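How a Robot Arm Gets Built in a Shared Workshop

Reading time: 10 minutes
Words in CAPITALS are explained at the end.

A shared workshop is a big room full of tools that many people use. In the town of Parndale there is one above the old bus garage. People go there to fix bikes, sew coats, cut wood and build machines. Children can come too, as long as an adult is with them.

Last September a group there started building a robot arm. They called the project Garar. This page explains how an arm like that goes together and how it learns where to move.

What is a robot arm?

Hold your own arm out in front of you. Bend your elbow. Now turn your wrist and pinch your finger and thumb together. You just used several JOINTS, one after the other.

A robot arm copies this idea. It has stiff parts, like your bones, and joints between them that bend or turn. The stiff parts are called LINKS. At the end there is usually a tool. If the tool is made for picking things up, it is called a GRIPPER.

Your arm has muscles to pull the bones. A robot arm has motors. Many small arms use a kind of motor called a SERVO. A plain motor just spins when you switch it on. A servo can be told to turn to a certain angle and stay there. It checks its own position many times a second and corrects itself if something pushes it.

Starting with the base

The Garar builders began at the bottom. The base is the part that holds everything else up. It has to be heavy or it has to be fastened down. If it is not, the arm will tip over the first time it stretches out.

You can feel why with a broom. Hold it straight up and it is easy to carry. Hold it out sideways by the end of the handle and it feels much heavier. The broom weighs the same both times. Holding it sideways gives gravity a longer handle to pull on. Builders call this kind of turning pull TORQUE.

The first base was a square of thick board held to a bench with two clamps. It wobbled. The second was a metal plate with four bolts, and that one stayed still.

Adding the links and joints

Next came the links. The group cut theirs from metal tube. Long links let an arm reach far, but they need strong motors. Short links are easier to move but cannot reach much. Most builders pick something in between and then change their minds at least once.

The joints near the base do the hardest work, so the biggest servos go there. The shoulder has to lift the upper arm, the lower arm, the wrist, the gripper and whatever the gripper is holding. The wrist only has to lift the gripper and the thing in it, so its servo can be small.

It took 148 screws to put the first Garar arm together. Saeed Nazari, who ran the build, kept them in an egg carton with a different size in each cup. Someone knocked the carton off the bench in the second week and the sorting had to be done again.

Wires

A robot arm needs wires for two jobs. Some bring electricity to the motors. Others carry messages, such as "turn to this angle" or "I am at this angle now."

Wires are harder than they look. When a joint bends, the wire next to it has to bend too. If the wire is too tight, it can pull out of its plug. If it is too long, it can catch on things. Builders often leave a loop of cable near a joint so there is some slack. Then they move the arm by hand, very slowly, through every position it can reach, and watch the wires the whole way.

The Garar group did this with the power off. One cable got pinched at the elbow, so they moved it to the other side and tried again.

The gripper

There are many kinds of gripper. Some use suction. Some are soft and bend around whatever they touch. A very common kind is the PARALLEL GRIPPER. It has two fingers that slide toward each other and stay facing each other as they go, a bit like the two sides of a sandwich.

A parallel gripper is simple, and it works on a lot of objects. It has trouble with things that are very wide, very slippery or very floppy. Try picking up a wet bar of soap with two rulers and you will find out what the trouble is.

Grippers can also squeeze too hard. A paper cup needs a gentle squeeze. A full bottle needs a firmer one. The builders set a limit in the computer program so that the fingers would stop closing at a safe point. Before they did that, the Garar arm crushed 5 paper cups in one afternoon.

Telling the arm what to do

A new arm does not know anything. It does not know where the table is. It does not know what a bowl is. Somebody has to give it instructions.

One way is to write a list of positions. Go to position one. Open the gripper. Go to position two. Close the gripper. This works well if every object is always in exactly the same spot. Factories do it a lot.

Another way is to have a person guide the arm. Sometimes the person holds a second arm, and the robot copies each move. The computer saves all of it. After many tries, a program can look for patterns in what was saved and use them to make moves by itself. The group did 40 practice runs of one simple job, which was picking up a sponge and putting it down in a different place.

The sponge was in a new spot each time. That was on purpose. If the sponge had stayed still, the program might only have learned that one spot.

One arm or two?

Some jobs are fine with one hand. You can turn a page or ring a bell. Other jobs are much easier with two. Think about opening a jar, folding a towel or pouring while you hold the bowl steady.

Robots are the same. Two arms can share a job, but they also share the space, and they must not bump into each other. The program has to keep track of both arms all the time.

Everyday objects are good for practice. They come in different shapes and sizes, they are cheap, and most of them survive a fall. 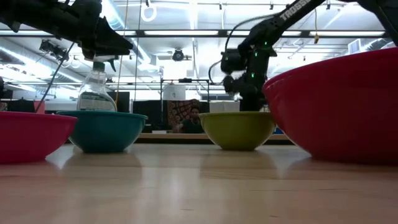
Two robot arms over a wooden tabletop. The arm on the left has its gripper just above a spray bottle, and there are four bowls of different colors on the table.

Look at the shapes in the photo. A bowl is wide and curved, so an arm often has to take it by the rim. A spray bottle is tall and has a trigger on top. A program that works for one of them may not work for the other. Shiny and see-through things can be difficult too. A robot that uses a camera may have a hard time telling where clear plastic stops and the background starts.

Staying safe

Robot arms can pinch fingers, and they do not notice when they do. The rules on the wall at Parndale are short.

Keep your hands out of the arm's reach when the power is on.
Tie back long hair and roll up loose sleeves.
Know where the stop button is before you start.
Ask an adult before you plug anything in.

Try it yourself: a cardboard arm

You can make a simple arm with no motors. You need stiff cardboard, a ruler, scissors, string, a drinking straw, tape and 2 paper fasteners (the brass kind with legs that fold flat).

Cut three strips of cardboard, each 10 inches long and as wide as your ruler. Ask an adult to poke a hole near both ends of the first two strips and near one end of the third. Join the strips in a row with the fasteners. The strips are your links and the fasteners are your joints.

Cut the straw into short pieces and tape one piece along the middle of each strip. Tape one end of the string to the tip of the last strip and thread the rest back through the straws. Lay the arm on a table with its joints slightly bent, hold the first strip down and pull the string.

Which joint bends first? Make one fastener looser and pull again. Then tape a coin to the tip and see what changes.

Words to know

GRIPPER: the part of a robot arm that picks things up.
JOINT: a place where two parts meet and can bend or turn.
LINK: a stiff part between two joints.
PARALLEL GRIPPER: a gripper with two fingers that slide together while facing each other.
SERVO: a motor that can turn to a chosen angle and hold it.
TORQUE: a pull or push that makes something turn.

Next page: Wheels, Tracks and Legs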